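The folding lobby has had a good run, and I remain unconvinced. Clurkside council's autumn leaflet now tells tenants to sort every garment into one of 30 categories, a scheme taken from the Virero method, which sells a course on it.

I read all 56 pages one Wednesday evening. It wants jumpers rolled and jeans filed upright, and it never mentions where you are meant to put everything while you do it.

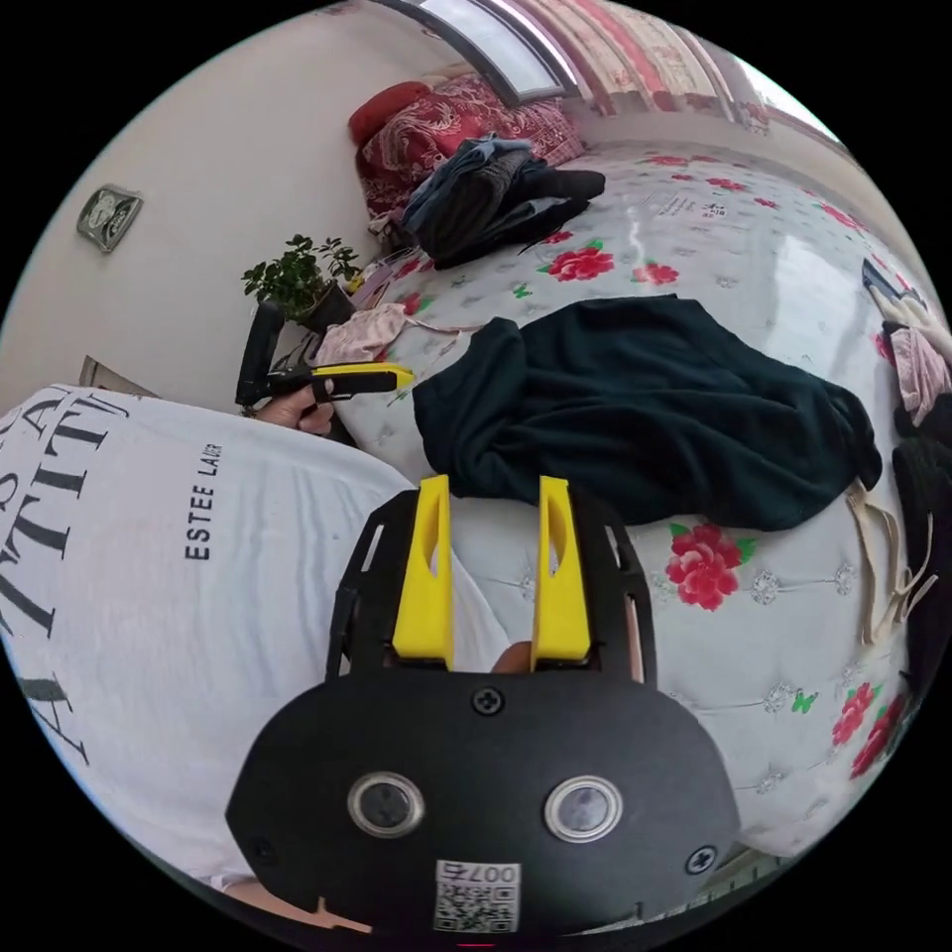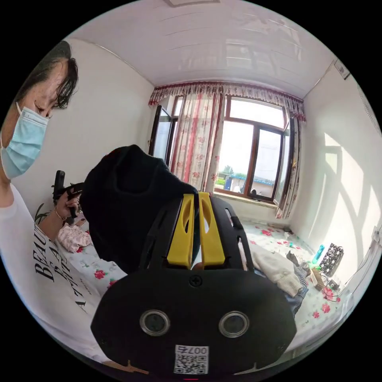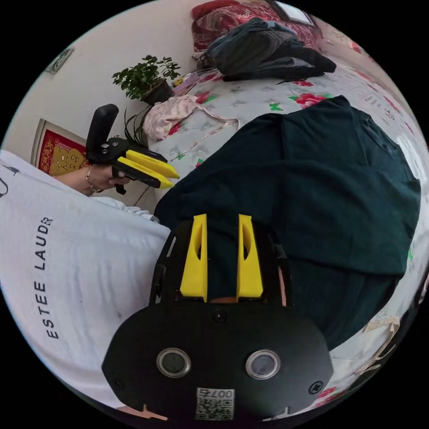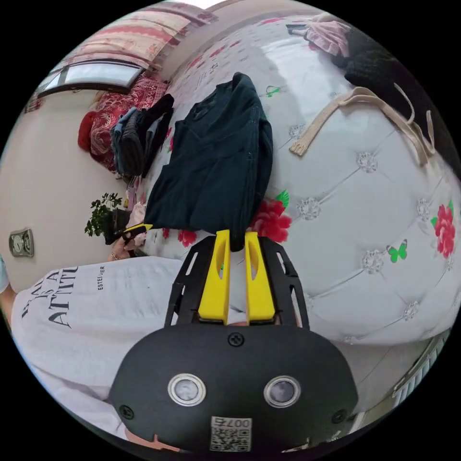
My quarrel is with the drawer, which Virero treats as the whole of the job. Most of us sort on the bed because it is the biggest flat thing we own, and a flowered bedspread with a green garment and a heap of dark clothes on it is already a fair working system. Dark things go together, and the rest can wait. Zaseck will sell you a set of dividers to improve on this. I tried them for a month and my socks were no easier to find. They are now in the shed, holding seed packets.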